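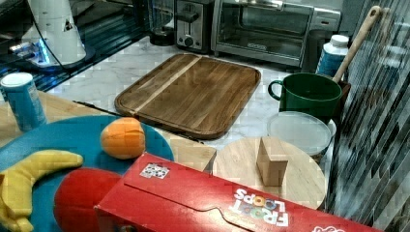

A kitchen test counter with toy fruit, a cereal box and a cutting board.

Test kitchen budgeting (robotics)

Reading time: 5 min

Test kitchen budgeting is the business of working out what you need to buy, and in what order, before a robot arm can do useful practice on a kitchen counter. People also call it bench planning or, at the place where I learned it, "the shopping." I've kept this entry up for a few years now and I still fiddle with it every time I get a new quote in, so forgive the places where the tone wanders.

Scope

The term covers the arm, the gripper, the cameras, the computer, the furniture and all the small stuff that sits on the furniture. It doesn't usually cover wages, and that's a shame, as wages are where most of the money goes. Some writers fold in building work (outlets, lighting, a sink if you're brave). I keep that on a separate sheet and I'd tell anyone else to do the same, mainly so that the electrician's bill doesn't scare people off the arm.

The word "kitchen" is loose. Plenty of these setups are one run of counter with a tabletop pushed up next to it and no plumbing at all.

Where the word "shopping" comes from

Hazem Kabbaj ran the bench at Fahmy when I started, and his planning document was a grocery list. I mean that literally: it was on the back of a receipt, with the arm at the top and paper towels at the bottom. He read it out to us one morning in June and asked what was missing. Everyone shouted out robot parts. He wanted somebody to say "a table that doesn't wobble," and eventually somebody did (it wasn't me!). I've used that question with every new team I've worked with.

Arm and gripper

The arm is the line everybody looks at first, and it's the line you have the least control over. You can haggle a bit, you can buy last year's model, you can rent. Renting makes sense for a short project and gets painful quickly after that. When we priced a Liltuvix arm, the rental came out even with the purchase at 13 months, so we bought.

Grippers deserve more of your attention than they get. A plain two-finger gripper handles a surprising amount of kitchen work -- fruit, boxes, small blocks, mug handles if you're patient -- and it's cheap to keep running. Fancier hands with more fingers look wonderful in a quote and then want a specialist every time a tendon goes. My own rule is to buy two simple grippers before one complicated one. The spare goes in a drawer and you'll be glad of it.

Fingertips are a consumable. Put them in the budget as a yearly cost, the way you would printer ink. We went through 22 pairs in our first year and I had budgeted for 4, so that was a fun conversation.
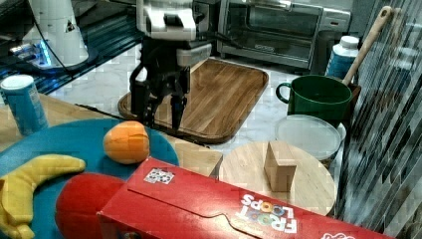

Mounting comes next, and it catches people out because the bracket is such a small line on the quote. Ask where the arm will hang or stand, then ask what it has to reach from there, and do it with a tape measure and the real counter before you sign anything. An arm that covers the front half of a worktop beautifully and can't get to the toaster at the back is an expensive lesson. I'd also price the cable runs now. Long cables cost more than you expect and short ones end up lying across the place you wanted to work.

Props

Props are the everyday things the robot practices on or around. Toy fruit is the standard starting point and I'm very fond of it. A toy banana costs next to nothing, keeps its shape, and is the same banana in the fall that it was in the spring, so you can compare one batch of runs with another without wondering whether the fruit got softer. Real groceries are a recurring cost and somebody has to throw them out.

Packaging is a bit different. Cereal boxes crush and their corners go, so buy several of the same kind and put the extras away. Brands redesign their boxes, too, and if your whole test set was recorded with the old artwork you'll be hunting for it online at silly prices. (Ask me how I know.)

We set aside $200 for props at the start and I still think that's a sensible figure for one counter. Plates, a cutting board, a few mugs, wooden spoons and some plain wooden blocks will all fit inside it if you go to thrift stores. Get two of anything you think you'll measure against.

Appliances

Toasters and toaster ovens get bought for one of two reasons, and the budget should say which. Either the robot is going to use them -- levers, knobs, doors -- or they're there so the counter looks like a counter. For the second kind, a dead one from a yard sale is perfect. For the first kind, buy new, write down the model, and expect the door hinge to be the first thing to go.

Shiny steel is worth a thought as well. Reflections can give a camera a hard time, and some teams go for matte finishes at the beginning to make life easier. I'm in the other camp. Homes are full of shiny things and I'd sooner find out early.

Surfaces

A countertop with a pattern in it is harder on a vision system than a plain one, and either choice is fine so long as you made it on purpose. Stick-on marble film over a cheap board is a good way to try a look before paying for it. Glossy tops pick up glare from overhead lights, so walk around with a lamp for an afternoon before you commit.

Software and support

Most teams now budget for a logging tool and a planning tool. We used Pimik for logging and Grokard for keeping the purchase list, and I have no complaints about either beyond the usual ones. Read the support contract slowly. "Next day" sometimes means that a person will answer your email the next day, and the replacement joint shows up whenever it shows up.

Common mistakes

Buying the arm first and the table last is the classic. Close behind it is leaving no money for the second month, when you know what you really need and can't have it. I hold back a slice of every budget for that and label it "second shopping," after Hazem's list, and I've never once had any of it left over.

See also: bench layout; gripper selection; prop storage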